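Home | Forums | Grippers & End Effectors | Maintenance | New Posts | Search | Log in

Foam pads on the hand-held grippers, how often are you all changing them?

rail_rider28
We run one bench at Takness with a pair of hand-held grippers, the black printed ones with the white marker plates on top. The current job is soft goods, which mostly means ball caps on and off a stand, over and over. My trouble is the gray foam on the inside of the fingertips. I swapped both sets in September and by cycle 744 the left pair was letting cloth slide out whenever I pulled sideways. The log sheet I inherited says to change foam every 2000. No way am I getting 2000 out of these!

I also can't decide if it's the foam or the way I've got the bench set up, so tell me if you see something dumb. Cables go out to either side, left one loops over the table, right one drops off the edge.

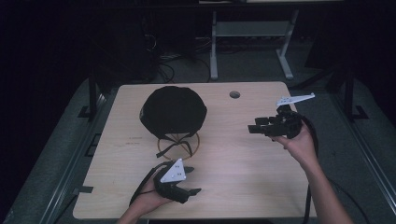
Re: Foam pads on the hand-held grippers

mossback
It's the foam. Caps are brutal on it. That twill works like a nail file if the tips are even a little out of line, and once the surface goes shiny you can squeeze as hard as you want and it'll still creep. I quit counting cycles on ours. I press a thumbnail into the pad at the start of the shift, and if the dent is still there when I've finished my coffee, the pad goes in the trash.

Your left cable bugs me more than the foam does, by the way. I like some slack, but I don't like a loop lying where my forearm wants to go.

Re: Foam pads on the hand-held grippers

kettle_and_solder
Going to disagree with mossback here. A thumbnail test is fine if the same thumb does it every day, and on our bench at Brernthorpe we've got four people sharing one pair. So we went with a number. Ours is 651, and yes it's a goofy number, it's where the first slip showed up on our worst set and we just left it there. Foam is cheap. Redoing a whole afternoon of bad grabs isn't!

And check your tip alignment before you blame anything. Close the tips on a strip of printer paper and tug. If one side lets go first, the screws need another look.

Re: Foam pads on the hand-held grippers

rail_rider28
Did the paper thing over lunch. Right gripper holds it dead even. The left lets go at the outside corner, so that one's on me, I must have tightened the fingertip screws with the foam bunched up. Backed them off, seated the pads flat, snugged them down again, and it's a lot better on paper.

Where do you folks grab a cap, though? I've been going for the seam at the back, down low where the two panels meet, so the cloth folds into the gap and both pads get a good bite of it.
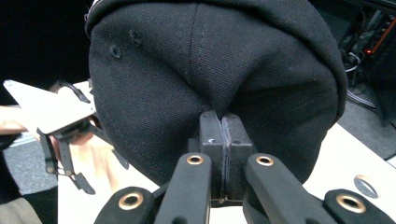

I tried grabbing higher up on the crown for a while and hated it, there's nothing to fold and the tips just skate. The brim was okay but it's stiff, and I swear it chews the foam edges faster. So I'm back to the seam unless somebody talks me out of it.

Re: Foam pads on the hand-held grippers

mossback
Seam's where I'd go too. Just don't pinch the same fold with the same spot on the pad all day or you'll wear a groove down the middle. I shift a hair left or right every few grabs.

Re: Foam pads on the hand-held grippers

kettle_and_solder
See, I'd rather have the groove. At least then I know where the wear is and every grab is the same. If you wander around on the pad you get a mushy surface all over and can't tell what's going on. We'll never agree on this, mossback, we went through it in the Onaria thread too, lol.

While you've got it apart, look at the brass inserts in the arms. One of ours worked loose in the plastic and the whole finger had a wiggle I'd been blaming on foam for weeks. Set it back in with a soldering iron, low heat, a flat block on top to keep it square.

Re: Foam pads on the hand-held grippers

rail_rider28
Inserts are tight, I wiggled every one. I moved the left cable behind my elbow and put a hook-and-loop tie on it. Fresh foam goes on tonight, and I'm writing 651 on the log sheet until I've got a better number of my own. Does anyone know if the thicker foam from Văduva fits these tips, or do you have to trim it?

Re: Foam pads on the hand-held grippers

mossback
You have to trim it. Use a new blade and cut it from the back side.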